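Fingers, finally

So I've finally got the new fingers on the arm, and I'm far too pleased with myself considering it took most of March and I'd told everyone it would be a weekend.

If you missed the last post: I've been building a little two-armed thing on a bench at the Bukcombe workshop, mostly in the evenings once the lathe people have gone home and you can hear yourself think. It's called Dira. The job I've set it is sorting small bits by colour, and later on doing something useful with pens and rods and other skinny stuff that rolls off benches.

The old fingers were flat, and flat is rubbish for anything thin. It'd squeeze, the thing would swivel, and off it went under the bandsaw. Rongrong Shen had a look and said I wanted the tips to narrow right down, with ridges running along the length so they don't flex (she's right about most things, annoyingly). I redrew them, printed them, hated them, and printed them again. The third pair, in black, is the one I've kept. Each print took 198 minutes, so I drank a lot of workshop tea.

The motors are the Danzer ones I bought second-hand, and they're fine! The wiring was the real pain. I'd crimped one connector the wrong way round and spent a whole evening blaming the software, which by then had reached 2653 lines, so there was plenty of it to blame.

Since then I've been doing grip tests with whatever's lying about: a dowel, a biro, a thin teal rod with a black cap on the end, all with the blue tray of pink and green bits sitting next to it.
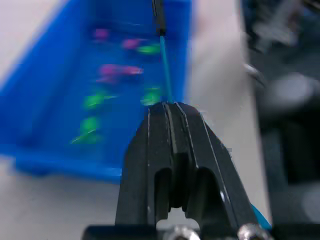

I've set myself a target of 30 good pick-ups in a row before I let it anywhere near the proper sorting code. The grip force is still a guess, mind you, and I want to try thin rubber on the tips as well. Omwood do a sheet you can cut with scissors, so I've ordered some of that, plus more screws (I keep dropping the little silver ones, and the floor there eats them).

Next job is tidying the cables on the other arm. I'll put the finger files up once I've fixed the hole spacing, which is a hair too tight on the left one.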